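The Hugging Policy
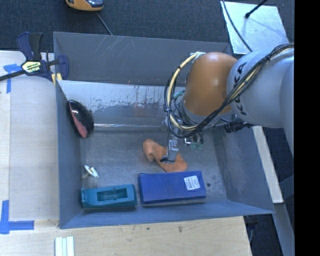

Photo: Babak Shokri/Tredstead

The complaint ran to 33 words, and Zainab Onuoha had taken most of them out twice. It said that the regional manager hugged the women in accounts every morning, that he did not hug the men, and that she would like it to stop.

Human Resources at Bellomix replied with a slide deck.

"It's for everybody," said Solange Prado, who had been Human Resources since June and still had the previous person's mug. "So you won't feel singled out."

"I don't want to feel singled out. I want to feel unhugged."

Solange wrote that down.

The training took 90 minutes and was held in the Mullberg Room, where the chairs were so close together that everyone touched everyone for the whole of the section on personal space. A cartoon fox wanted to hug a cartoon badger. The badger looked unsure. What should the fox do?

"Depends how long they've worked together," said the regional manager, whose name was Delić and who had brought pastries.

"He should ask," said Bożena Tomaszewski from payroll.

"Every time?"

"How often is he planning to do it?"

Delić thought about this with real effort. He said that where he grew up, a person who didn't hug you was hiding something. Bożena had grown up two streets from him and said that this was news to her.

At the end there was a quiz. Delić scored 100 percent and got a certificate with the fox on it. Zainab scored a little lower, having written "go back to his own desk" in a box that wanted a yes or a no.

The next morning he came down the aisle at ten to nine, same as ever, and stopped in front of her chair with his arms already partway up.

"Zainab," he said. "May I hug you?"

The whole office had gone quiet – even the printer, which usually had opinions.

"No, thank you," she said.

He stood there. It was clear that the slides had not gone this far. His arms came down one at a time, and he looked over at the next desk, where Yakubu Aliyu was eating cereal.

"Yakubu?"

"Oh," said Yakubu, and put down his spoon. "Is it the men now?"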